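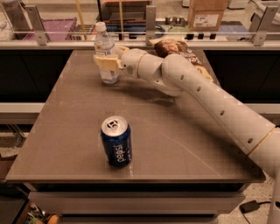 A Pepsi era minha, que fique claro desde já. Comprei na máquina do segundo andar com as minhas moedas, pousei na mesa e fui atender o telefone, e quando voltei a minha irmã já estava sentada do outro lado com aquela cara de quem vai pedir um gole.

Ela tinha vindo de Cletden de autocarro, 40 quilómetros com a janela encravada, só para me dizer que ia vender a casa da mãe. Podia ter telefonado! Mas não, a minha irmã gosta de dar notícias em pessoa, de preferência à sexta-feira, quando uma pessoa já está com o casaco vestido (por dentro, pelo menos).

– Tens fome? – perguntei eu, e empurrei-lhe o pacote dos salgados, que já tinha ido quase todo ao almoço.

Meteu a mão lá dentro, fez muito barulho, tirou dois bocadinhos e amarrotou aquilo tudo outra vez. Depois começou a falar da casa. O telhado, a humidade, o vizinho que queria pagar 800 por mês para arrendar, se não vendêssemos. Eu ia dizendo que sim e olhava para as caixas de cartão lá atrás, na bancada, e pensava na louça da mãe, no relógio Drolex que nunca deu horas certas e que ela jurava ser suíço, nos 19 frascos de doce que ficaram na despensa sem etiqueta.

– E o relógio? – disse eu.

– Qual relógio?

– O Drolex.

Ficou calada um bocado. Depois abriu a mala, remexeu, tirou um lenço, umas chaves, o bilhete de volta, e por fim o relógio, parado nas quatro e dez, como sempre.

– Ia ficar com ele – disse. – Mas posso trocar.

– Trocar por quê?

Olhou para a lata. Eu também olhei para a lata. Tinha tanta sede, e a máquina já não me aceitava moedas pequenas.

– Metade – disse eu, e ela foi buscar dois copos.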